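Wipe-down hour at Tivdale

Four in the afternoon and the desks get done. All of them, every day, at the Tivdale office in Sterkville. No spray bottles lined up, no lemon smell. Cloths, mostly. Purple ones this winter.

Ngan-ling Hsueh runs the routine. She came over from Cotbridge in February and found 19 half-used cleaners under one sink. Tossed most of it. Bought 500 microfiber cloths in one go, which her boss Shih-chieh Tseng thought was nuts. "Then I saw what we were paying for paper towels," he says. Some 2,000 a year, gone.

Her way: fold in half, then half again. Use one face, flip, use the next. White desks show everything, coffee rings, pen, teh gray smudge where a wrist sits. Go long strokes, far end to near end. Blinds down first so the glare dosen't fool you. 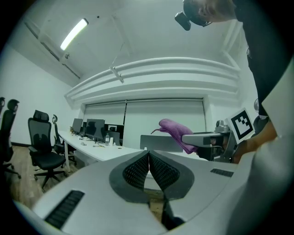
Can you wash microfiber with the regular towels?
Better to keep it separate. Cotton sheds lint and the cloth grabs all of it. Warm water, a little detergent, skip the softener.

Hsueh's load takes 55 minutes at Liao, the laundry downstairs. Hang dry overnight, back in the drawer by morning.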